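How to Ask Someone Out Over Text

You have been messaging for a while and the chat is going well. The next step is to suggest meeting, and it is easier than most people make it. Keep the first message short and write it in one go.
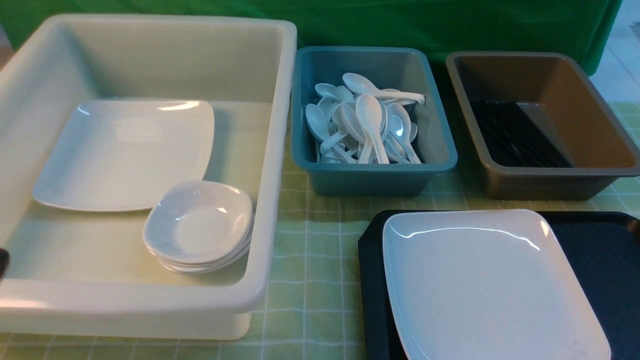
How long should you chat before asking?

Around 9 days is plenty for most people. Go sooner if the replies come quickly and they ask you things back.

Start with something they have already mentioned. If they told you they like noodles, suggest a noodle place. Then name a day and a time: "Want to get lunch on Saturday at one?" works better than "We should hang out sometime" – a vague offer gets a vague reply.
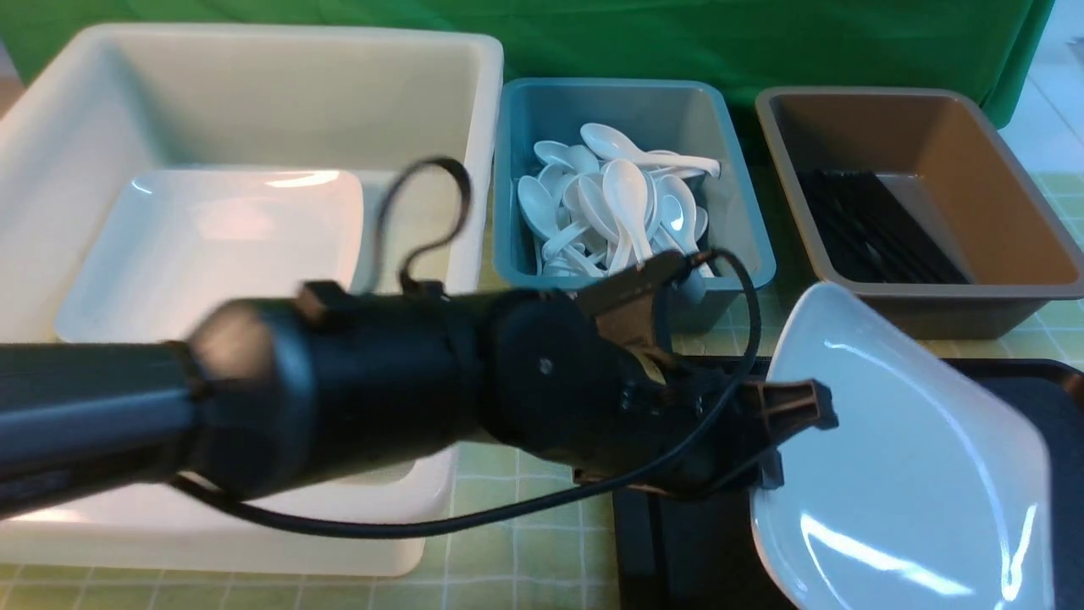

Send it and put the phone down. Don't follow up with a joke or a second question while you wait. If they say they're busy but offer another day, take it. If they say they're busy and leave it there, you can try once more the following week. After that, let it go.

When the answer is yes, confirm the place the evening before with one line.
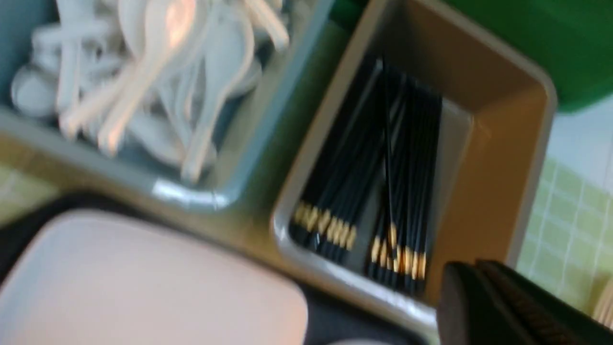 Keep the first date short. An hour over lunch is enough to find out whether you want a second one, and you can always stay longer. Save the big questions about exes and future plans for another time.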